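An October Open Day at the Drevance Woolen Mill

I had been meaning to get out to Drevance for years. My aunt had a blanket from the mill on the back of her couch for as long as I can remember, a brown and cream check that smelled a little like lanolin whenever the heat came on, and I always told myself I'd go and see where it was made. So when Analyn Lumanlan from my knitting group mentioned that they open the doors to visitors one day each October, I put my name down the same evening, and she put hers down too, and off we went in her little car with a thermos and far too many sandwiches.

The drive takes you up through Gistbridge and then along the river, and if you go in the fall I'd tell you to leave early, for the trees if nothing else. We got there a bit before ten. There's a gravel lot across the road that fills up fast, but a kind man in a yellow vest waved us onto the grass by the old weigh house, and from there you walk over a footbridge with the water rushing right under you. That same water used to turn the wheel. The wheel itself is long gone, but they've kept the pit, and you can lean on the rail and look down into it.

Our guide was Bienvenido Rivera, who started in the dye house at nineteen and now looks after the carding room. What a lovely man! He had a soft voice, and we all had to crowd in close once the machines got going, but he never hurried anyone and he let us put our hands in everything that was safe to put a hand in. He began with the raw fleece, still greasy and full of bits of straw, and had us rub it between our fingers until they shone. Then on to the scouring, which is done in long troughs in a shed so steamy that my glasses fogged over completely and I missed most of what he said about soap.

Carding was my favorite part of the whole day. The wool goes in as a sort of matted heap and comes off the last roller like a sheet of mist, so thin you could read a newspaper through it. The big carding machine has 44 rollers and was built by a firm called Tandetti, and Bienvenido told us he can hear from the parking lot in the morning if one of the belts is slipping. Analyn asked him if he heard it in his sleep as well and he said his wife certainly thinks so.
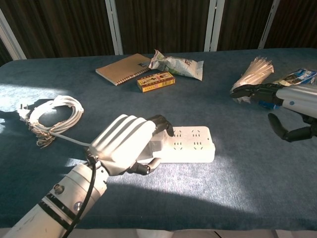 After carding we climbed the stairs to the spinning floor, and I do mean climbed, there are 58 steps and they are worn down in the middle like old soap. (There is an elevator at the back of the building for anyone who'd like it. Ask at the desk.) The spinning floor runs the full length of the mill with windows down both sides, and the light up there is just beautiful. Shiela Cabrera was minding the frames. She showed us how to join a broken thread with a quick roll of the fingertips, and then she let a few of us try. I managed it on my fourth go. Analyn, who has been spinning at home since before I knew her, did it first time and was very modest about it all the way to lunch.

The weaving shed is the loud one. They hand out ear plugs at the door and you should take them. Six looms were running while we were in there, and you feel the beat of them up through your shoes. On one of them was the very same brown and cream check my aunt had, coming down inch by inch, and I'm not ashamed to say I stood there so long that the rest of the group went on without me. The pattern is called Frade, and according to the card on the wall it has been in the book for 147 years, with only the brown changing a little as the dyes changed.

Lunch was soup and rolls in the old counting room. We shared a table with a retired schoolteacher, Onni Hakala, who had come for the machinery and was filling a notebook with drawings of gears. He and I got to talking about mending, of all things, and he gave me a very good tip for darning elbows, which is to work over a wooden spoon if you haven't got a mushroom. I've tried it since and it does the job nicely.

In the afternoon you're free to wander. I went back to the dye house, where Rommel Malabanan was lifting skeins out of a deep green bath with a pole and answering questions from a row of children who mostly wanted to know if it would turn their hands green (yes, for a day or two). Then the mill shop, where I had promised myself I would only look. I came out with a bag of odd balls from the seconds bin and, yes, a blanket. It isn't cheap, but the seconds have such tiny faults that I still can't find the one in mine.

If you're thinking of going next year, wear flat shoes and something you don't mind getting fluff on, and bring a sweater for the finishing room, where the big doors stand open to the river. The tour is free, though there's a jar by the door for the roof. The shop stays open until five, and the soup runs out well before that.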